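**Soft fingers vs. parallel jaw for a mixed sorting bench**

**gantry_mule**, Fri 9 January

I'm trying the Soltside soft fingers against the Urquhart parallel jaw on a two-basket sort. Same arm, same controller, 10 runs each. The stapler is what I'm worried about. The Soltside pads roll off the metal part. Layout from both head views:

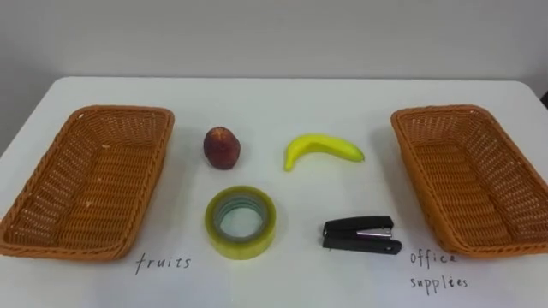
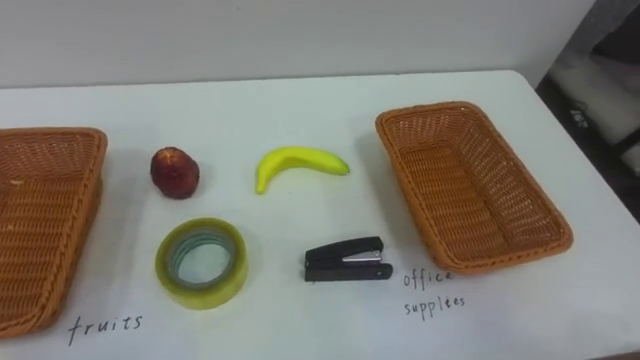 Fruit is easy with either one. For the tape I go straight down with one finger in the core, and the Urquhart managed that on all 10. Soltside missed 3.

**pinchpoint**

Soft fingers are fine on tape if you grab the outside. Your approach is the problem. How wide do they open?

**gantry_mule**

Not wide enough. I tried the outside first.

**ok_torque**

I'd drop the Urquhart. Mine marked up real peaches at the lowest force setting. 300 cycles on soft pads here and no bruises.

**pinchpoint**

Lowest setting on which controller? The Ziltberg one has a floor you can change in the config.

**ok_torque**

Skultell. Didn't know about the floor. I still wouldn't put hard jaws on fruit.

**gantry_mule**

I'm on the Ziltberg. Will lower the floor and rerun the peach tomorrow.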